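Sunday, late

Well, the arm is back together and it's my own fault it took all day. I had told myself I'd be done by lunch. I was still on the stool at half past four with grease on my good trackies and a cup of tea I'd made at eleven.

Backing up a bit. The cell has been grumbling for a fortnight. It's the tabletop one, the Drendell arm with the Vuso gripper on the end, and the grumble was a tick whenever the fingers opened past halfway. It didn't do it every time, maybe one go in five, just enough that I'd start to think I'd made it up and then tick, there it was again. I wrote it on the whiteboard under "look at this" and then didn't look at it, which is how most things on that whiteboard live out their days.

The counter was at 1,239 cycles since the last proper service. The manual says to clean and regrease the finger slides at 2,000, so I was feeling pretty smug and well ahead of schedule. Except the manual assumes you're picking up nice clean parts, and I've had ours grabbing crumpled tissues and chip packets for weeks. Paper fluff is murder! When I got the cover off there was a little grey felt collar around the left slide, packed in so tight I had to hook it out with a dental pick. The right one was nearly as bad. So that's the tick sorted, I reckon, or most of it anyway.

Got both fingers off, wiped the slides down, did the grease (the thin stuff in the syringe, NOT the tub, I have made that mistake before and spent an evening undoing it). Then I found one of the finger screws had been done up by a gorilla. The gorilla was me, in January. Rounded the head getting it out and had to go through the whole jar of spares to find another the right length. I really must order a bag of them. Put that on the list, with the wipes.

Anyway, fingers back on, fresh thread lock, and then the bit I always dread, the wrist camera. You can't do the fingers without nudging the camera bracket, it's just how the thing is built, and the moment the bracket has moved the whole calibration is rubbish. I shimmed it last time with a bit of folded card. This time I did it properly with a Rureo spacer kit I'd been saving (I don't know what for, a special occasion apparently). It sits much squarer now. Then out came the checkerboard and I ran the routine twice, as the first go I'd left the lamp on and it was getting glare off one corner.

After that I put the usual bits back on the table and opened the fingers right out to see what the camera was getting.

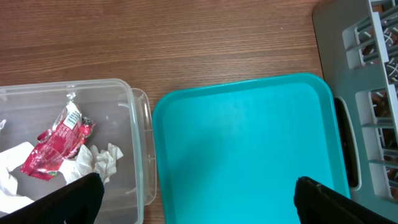 Fingers wide open, the rubbish tub on the left and the turquoise tray clear in the middle.

I was so pleased with that I made myself a fresh tea. A fingertip in each bottom corner is what I've been after since we set this up. Before today I had one finger hogging the picture and the other barely showing its face, and I'd been fiddling with numbers in the config to make up for it, like a person putting a book under a table leg and then sawing the other three.

So out went all my fudge numbers. I saved a copy of the old file first (growing up at last), then cleared the offsets to zero and started again from the new calibration. Home position next. I've moved it up by 50 mm so the wrist isn't hanging so low over everything while it waits. That makes each pick a touch slower but I can live with slower. What I can't live with is the little swoop it used to do at the start of a run, which took years off my life every time.

Then the force limit, which I faffed with for far too long. It had been turned up, I suppose to push through all that drag from the fluff, and I couldn't remember by how much because I hadn't written it down. Past me is a shocker. I put it back to the default and I'll bring it up in small steps if it starts dropping things. Wrote the value on masking tape and stuck it to the controller. Wrote it in here too, in the back, under the phone number for Van Wijk, who did the power supply and who I also need to ring about the fan. It's got a whine in it. I don't love it.

No picking runs tonight. I did leave it opening and closing on nothing while I swept up, 400 cycles, and sat with my ear next to it like a safe cracker for the last lot. No tick that I could hear! One funny little squeak near the start that went away, which I'm putting down to the grease working its way along, and if I'm wrong I'll know soon enough.

Things for the week, before I forget. Order screws. Order wipes, the lint-free ones, the good ones, stop buying the cheap ones. Ring about the fan. Change the service note to 500... no, I'll say every second Sunday and not bother with the counter at all, seeing as I only ever read it to make myself feel better. Check the cable clip behind the wrist as well, it felt a bit brittle when I pressed it back and I might have heard a crack. Didn't look. Will look.

Hands still smell of degreaser even after two goes with the lemon soap. Leftover curry for tea, ate it standing up, and now my back's gone from that stool. Bed.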